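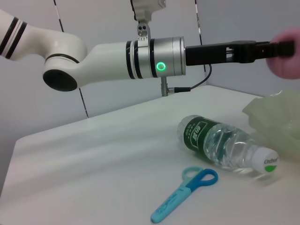

3.2 Light level and reading speed in shared study rooms

The second part of the study was done in October in two public libraries, Trermont and Clernden. Both libraries have a study room with north windows and the same type of table. We asked 74 adult readers to read a printed text of nine pages, first under the normal ceiling lamps and then with a desk lamp added. The order was changed for half of the readers - in this way we could separate the effect of the lamp from the effect of becoming tired.

Each reading lasted 20 minutes. After it, the reader answered a short form about eye comfort, which was taken from our earlier work (Tatlı and Juhl, in press). Readers who normally wear glasses kept them on.

Figure 4. Median reading speed by age group, with and without desk lamp.

As Figure 4 shows, the desk lamp made a small difference for the younger readers and a clear difference for readers over 60. In the older group the comfort answers also became better, but they did not follow the reading speed closely. Several persons read faster with the lamp and still said they did not like it, mostly for the reason of glare on the paper. We did not measure glare in Clernden, and this is a weakness of the comparison.

Print this section | E-mail this section

Reader comments (3)

Cassim: Was the paper coated or plain? It matters a lot for the glare.

Ingvar Juhl: Plain paper, the same packet in both libraries. We will add it to the methods.

Tramar: I use the Clernden room in the evening and the ceiling lamps near the door are weaker. Did you note where people were sitting?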